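Skoma Planner: Frequently Asked Questions

What does Skoma do, in plain words?
Skoma is the planning layer that sits between your perception stack and your arm controllers. You hand it a goal and whatever it knows about the objects nearby, and it hands back joint paths that (we hope!) keep two arms from getting in each other's way.

Do I need two arms to use it?
Not at all. Plenty of people run it with one, and you can set the second arm to "none" in the setup file. That said, most of the care has gone into the two-arm side, so that's where you'll see it at its best.

Why does the planner slow down when both grippers go to the same object?
This is the question we get most, and it's a good one. When both arms head for one small thing, nearly every path for the left arm rules out a path for the right, so the search has to back up and try again. Ecaterina Onu rewrote that part for release 3, and a typical plan now takes about 40 milliseconds on our bench machine.
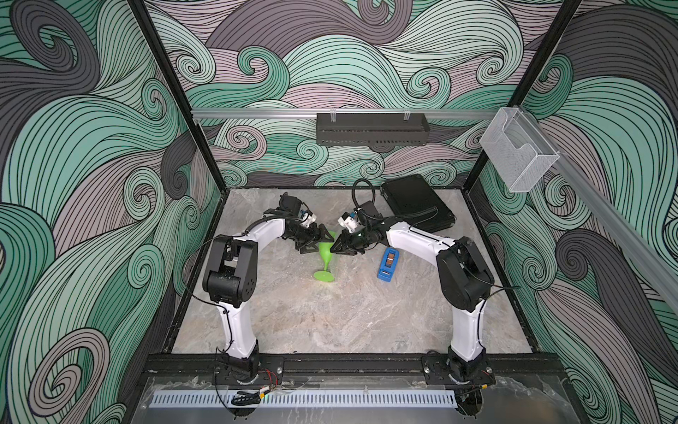 If you still find it slow, try raising the shared-goal margin a little at a time – the default is on the cautious side – and turn off path smoothing while you test.

Can I use my own perception code?
Yes, please do. We ship with Bumer, but anything that sends object poses in the same message format will work. See-through and shiny objects are hard for every tracker we've tried, so leave yourself some extra room there.

Who do I write to if I'm stuck?
Olga Sosa looks after the user list and is very patient with first-timers. Please attach your setup file and the last 5 planner logs.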